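Speaker Notes: Player Registration and Eligibility Before the Second Half of the Season
Delivered by Dalia Naciri, Head of Competitions
Regional Club Secretaries' Briefing, November

Opening

Good morning, and thank you for coming. The purpose of this session is to set out how the league will handle player registration when the transfer window opens, and what clubs are expected to submit before a new player can be named in a matchday squad.

Several of you wrote to the competitions office after the opening rounds. Most of the letters concerned players who had signed, trained with the squad and then missed matches while their clearance was still pending. I will take those cases first, without naming the clubs.

Slide: What counts as registered

A signed contract does not make a player eligible. The player becomes eligible when the league office issues a registration number and the number appears on the club's approved list. Until then he may train with the team. He may not sit on the bench in a league match, and he may not appear on the team sheet as a reserve.

For a transfer between two clubs in the league, we need the release form from the former club, the new contract, and the medical form signed by a licensed doctor. For a transfer from abroad, the clearance certificate must also be on file. Please do not send the certificate separately by email. Last season 6 were sent that way, and matching them to the right application took longer than it should have.

(Pause here. Ask whether everyone has the printed checklist.)

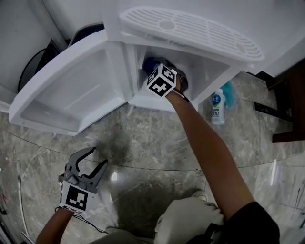 Secretaries' Bulletin, Issue 16, page 2

Slide: Deadlines

Applications received 60 hours or more before kickoff will be processed in time for that match, provided the file is complete. Applications received later will be processed for the following round. The clock starts when the last missing document arrives. Clubs that submit a contract early and a medical form late should plan on the later time.

The league will not grant exceptions for derbies, televised matches or cup replays. We understand that supporters and coaches look forward to seeing a new signing in those games, and we ask secretaries to speak with their coaching staff before any public statement is made about a player's availability.

Slide: The Netumgate system

All applications now go through Netumgate. Paper files will be accepted only from Arkuvness and Preria, whose offices are still waiting for a stable connection. Both clubs have been given a contact at the league office.

Each club may have two account holders. If one leaves the club, write to us the same day so that the account can be closed. Shared passwords are not permitted under the competition rules.

(If asked about the Helmy Cup: the same registration list applies. There is no separate form.)

Slide: Penalties

A club that fields an ineligible player forfeits the match. A second offense in the same season is referred to the disciplinary panel, which may deduct points. Appeals must be in writing and must come from the club secretary or the chair.

Questions

Allow time for questions from the floor. Individual cases should be brought to the registration desk after the session. The desk will remain open until 4 p.m., and secretaries who need to correct a squad list may do so there with a signed letter from the club.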